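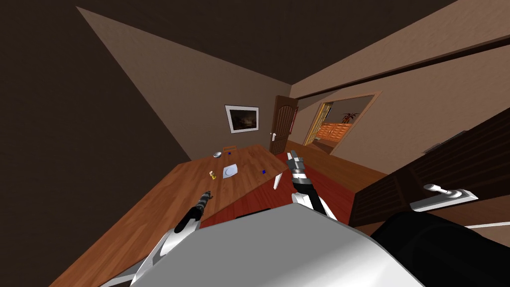

How long does a household keep using a table after its finish has begun to wear? In our sample, usually for many years, and often with more affection than before.

Figure 1. A long wooden table with a warm orange-brown grain, with small objects on the tabletop.

4.2 Wear, repair and attachment

We went into this part of the study expecting a fairly dull result. Worn furniture, we assumed, would be either repaired or replaced, and the interviews would tell us which households did which. What we found was a good deal richer, and it has changed how we think about the ordinary dining table.

Of the 198 households that returned the first questionnaire, 104 agreed to a longer interview at home. Each interview took place at the table itself and lasted roughly two hours, with the conversation left open after the first set of prompts. People were asked where the table had come from, who sat where, and which marks on it they could explain. The last prompt was added by Habibur Biswas after the pilot interviews in Gitbridge, and it became the most productive in the whole set. People who had given one-line answers up to that point would lean over, put a finger on a ring or a dent, and talk for ten minutes.

We grouped the marks that people described into two kinds. Event marks were tied to a single moment that someone in the home could recall: a dropped iron, a candle left burning, a school project with a craft knife. Habit marks had built up slowly, such as the paler patch where a forearm rests at breakfast. Event marks produced the longer stories, as one would expect. Habit marks were mentioned less often, but they were the ones people were most reluctant to sand away. One respondent in Adov had refinished the whole top except for the corner where her father used to read the paper, and she was delighted to be asked why the color changed there.

The type of wood mattered less than we had predicted. Owners of open-grained tables did say that small scratches "disappear into the pattern," and they reported fewer worries about daily use. Owners of painted or very dark tables noticed damage sooner and covered it more often, with a cloth or a runner. Yet both groups told the same sorts of stories, and both kept their tables through house moves that would have been easier without them. A table in Jovard had been carried up a stairwell with its legs sawn off and then rejoined – the joints were shown to us with great pride.

Coding was done by Chunhua Ye and Habibur Biswas, who worked separately and then met to settle their differences. Most disagreements concerned marks that had started as an event and grown through habit, for instance a chip that children had picked at for years. We kept these as a mixed group instead of forcing them into either kind, and we think they deserve a study of their own.

One limit should be stated plainly. Households that had thrown out a worn table had nothing to sit around with us, so their reasons are known only from the questionnaire, where answers were short. The Deng interviews, described in Section 4.3, go some way toward filling that gap by following tables after they were given away or sold.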